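6 min read

When I reached Siu-fong Tsai in September she was halfway through a bowl of noodles and a spreadsheet, and she was happy to set both aside to talk about rules. She has spent the better part of two years writing the house standard for simulated homes at Brevbridge, where mobile robots learn to find their way around a living room long before they roll into a real one, and she talks about it the way other people talk about their gardens.

"Everyone wants to discuss the robot," she told me, laughing. "I want to discuss the furniture! Where does the sofa stop, and does the robot's map agree with it?"

Her standard, known around the office as Rornis, runs to 39 rules, and most of them are wonderfully plain. Every solid thing must have a collision shape that matches what the cameras see. Every room gets a person's eyes on it at robot height before it is released. And no test home may ever be used for training, a rule she repeated to me twice (and then once more on the way out).

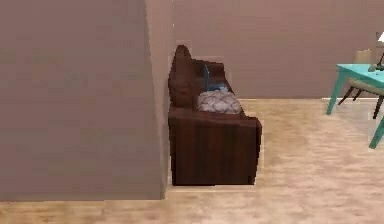

A rendered living room, with the sofa tucked in beside a jutting wall.

Corners are her favorite subject. "A wall that sticks out hides things," she said. "So our rule says you slow down before the corner, even if the last 300 runs were clear. People live in houses. Somebody's grandmother could be coming the other way."

Her colleague Crisanto Evangelista, who joined us with his coffee, was the one who argued for logging near misses as well as bumps. The first full review covered 2824 runs, and he read far more of the logs than he'd planned to. "I was grumpy about it for a week," he admitted, "but a robot that squeezes past a table leg and gets away with it has still told you something."

I asked whether a good score in simulation ought to count toward approval for a real home. Tsai put down her chopsticks for that one. "It gets you permission to try, slowly, with a person beside the stop button," she said. "That's rule 12, and I won't trade it for anything."

The next draft goes out to the teams for comment once she has settled an argument over rugs, which she and Evangelista took up again while I was still putting on my coat.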